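4.2 What changed at the benches

I should say straight away that I came to Wurnthorpe expecting to write about speed. Sheena Dunbar and I had a whole spreadsheet ready for it (picks per hour, mis-picks, the lot) and it's all in the appendix if you like that sort of thing. But when we started reading back through the interviews, people hardly mentioned speed at all. They talked about their hands, and their breaks, and who they got to chat to.

Before the arm went in, kitting was done by pairs. One person pulled the parts and the other checked them into trays, and you swapped when your wrists got sore. Now the arm does the pulling and one person minds it. We logged 1288 tray changes over 28 shifts, and in nearly all of them the minder was working alone. "I used to know everything about her kids," one kitter told us about her old partner. "Now I know everything about the gripper." I laughed, and then I wrote it down twice!

The minding itself is fiddlier than the managers had led us to believe. Parts arrive at odd angles, trays get nudged, and the minder has to judge whether to step in or let the arm have another go. Figure 3 gives the arm's side of the bench, with a blue part sitting in its tray near the gripper finger.
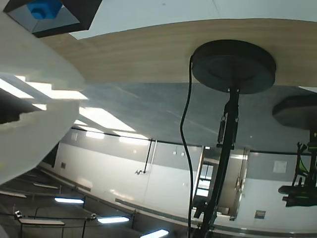
Figure 3. Gripper finger and parts tray, wide-angle view (inverted). Photo: Ljubica Đorđević, Wurnthorpe study.

Ljubica spent far longer at the benches than I did, and she spotted something I'd walked straight past. The minders had made up their own words for what the arm does. A "Linard" was a pick that stalled halfway (after the software, Linard, which got blamed for everything), and a "shuffle" was when you slid the tray across a bit to help it along. None of this was in the training, which lasted 90 minutes and was mostly about the stop button. By May the new starters were learning the words from the old hands, and we think that counts as a skill even though it's on no one's job sheet.

Pay is where it gets awkward. Minders stayed on the kitting grade, while the two technicians who came over from the Flendenley site sat a grade above and were called out about 200 times during the study. Quite a few of those calls ended with the minder telling the technician what was wrong. Several people brought this up without being asked, and they were pretty cross about it (fair enough, I'd say). We come back to grading in Section 5, alongside the Arruda interviews.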